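**2025-07-11 - Werkstattbuch, Licht und Decke in der großen Halle**

So, endlich mal wieder was Ordentliches eintragen, die letzten drei Seiten waren ja nur Einkaufszettel (und einer davon nicht mal für die Werkstatt).

Thema ist das Licht. Seit wir im Juni die Tische von der Wand weg Richtung Hallenmitte gezogen haben, meckern alle. Ich auch! Mal ist es zu hell, mal liegt genau auf der Stelle, an der man lötet, der eigene Kopf als Schatten. Am schlimmsten ist es am langen Tisch, wo die Grallira-Platten bestückt werden. Die sind glänzend lackiert und man sieht drauf alles, nur den Lötpunkt nicht.

Also heute früh um acht mit dem Luxmeter los, Kaffee in der anderen Hand. Erst alles nur mit Deckenlicht versucht - geht nicht, das Tageslicht bekommt man hier ja nicht ausgeschaltet. Hab dann halt beides zusammen gemessen und mir dazu notiert, wie der Himmel aussieht. Wissenschaftlich ist das nicht, aber für die Frage, wohin mit den Tischen, reicht es mir.

Werte auf Tischhöhe, Sensor flach hingelegt:

- Langer Tisch, Fensterseite: **1012 Lux**, Himmel bedeckt, kurz nach acht. Das ist ordentlich! Hätte ich nie gedacht.
- Langer Tisch, anderes Ende: deutlich weniger, Anzeige sprang ständig, kein Wert eingetragen. Muss ich nochmal machen, am besten mit Stativ und ohne mich daneben.
- Packtisch: gar nicht gemessen, stand voll mit Fendden-Kartons. Bitte räumt den mal ab, die sollen nach Rarnotdale und stehen gefühlt seit Ewigkeiten da.

Gegen zehn kam dann die Sonne raus und alles war wieder anders. Auf dem langen Tisch wandert ein heller Streifen quer über die Platte, den kann man richtig verfolgen, wenn man nichts Besseres zu tun hat. Ich hab ihn mit Kreppband markiert, jede halbe Stunde ein Stück. Das Kreppband bitte kleben lassen!! Ich will das noch bis zum Nachmittag durchziehen und brauche die Markierungen dann zum Abzeichnen.

Was ich bisher daraus mitnehme:

Der Tisch muss gedreht werden. Nicht viel, etwa 80 cm am hinteren Ende Richtung Galerie, dann läuft der Streifen daran vorbei, zumindest am Vormittag. Kabel reicht, hab ich nachgesehen. Die Steckdosenleiste muss allerdings auf die andere Seite, sonst stolpert man beim Reinkommen drüber, und das hatten wir schon mal.

Zweitens die Lötplätze. Da hätte ich gern Lampen mit Arm, so wie früher in der alten Werkstatt, da hatten wir die von Shezi und die waren prima (bisschen schwergängig im Gelenk, aber wenn sie standen, standen sie). Zwei Stück würden fürs Erste langen, für jeden Lötplatz eine. Ob es die noch gibt, keine Ahnung, ich schau heute Abend mal. Falls jemand noch welche im Keller hat: her damit.

Drittens, und das ist eher eine Frage an alle: Wollen wir was gegen die Blendung von oben machen? Ich dachte erst an Rollos. Dann hab ich eine Weile hochgeguckt und mir überlegt, wie man da überhaupt rankommt, und die Begeisterung ließ nach. Ein Stück helles Segeltuch, schräg gespannt, wäre vielleicht einfacher. Das müsste man aber irgendwo festmachen, und ans Geländer von der Galerie möchte ich ungefragt nichts knoten. Außerdem mag ich den Blick ins Grüne eigentlich sehr gern, gerade wenn man stundenlang auf Kleinkram starrt.

Zur Decke selbst, damit ich es nicht wieder vergesse: Es hängen da verschiedene Leuchten drin, vorne die runden Einbaustrahler, weiter hinten die eckigen Paneele. Die Strahler schneiden härtere Schatten, jedenfalls kommt es mir am Tisch so vor. Beim Hantieren unter den Paneelen war es angenehmer. Vielleicht also die ganze Löterei nach hinten und das Sortieren nach vorne? Dann hätten wir es auch nicht mehr so weit zum Regal mit den Schrauben - wobei, doch, andersrum. Muss ich aufmalen.
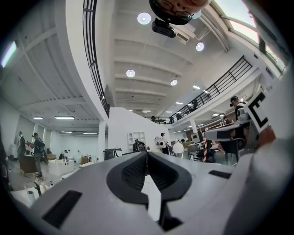 *Hallendecke von unten: runde Einbauleuchten zwischen den Balken, rechts oben das Fensterband, links das Geländer der Galerie.*

Für die Skizze hab ich mir die Balkenrichtung abgeguckt, die laufen schräg zur jetzigen Tischkante und das macht das Einzeichnen echt lästig. Ich nehme jetzt einfach die Balken als Raster und drehe das Blatt. Wer es auf dem Plan am Schwarzen Brett nicht versteht: Kopf schief legen, dann passt es.

Noch offen:

- [ ] Messung hinteres Tischende wiederholen, mit Stativ
- [ ] Packtisch frei, dann dort auch messen
- [ ] nach den Shezi-Lampen schauen, sonst was Ähnliches mit Klemmfuß
- [ ] Steckdosenleiste umsetzen, bevor der Tisch gedreht wird
- [ ] klären, wen man wegen Segeltuch und Geländer fragt
- [x] Batterie im Luxmeter getauscht (die alte war ausgelaufen, Fach ist wieder sauber)

Nachtrag, halb vier: Streifen ist vom Tisch runter und liegt jetzt auf dem Boden vor dem Schrank. Stört da keinen. Letzte Markierung sitzt an der Tischkante, abgezeichnet ist alles, das Kreppband darf ab morgen weg. Luxmeter liegt in der oberen Schublade, bitte auch dahin zurück.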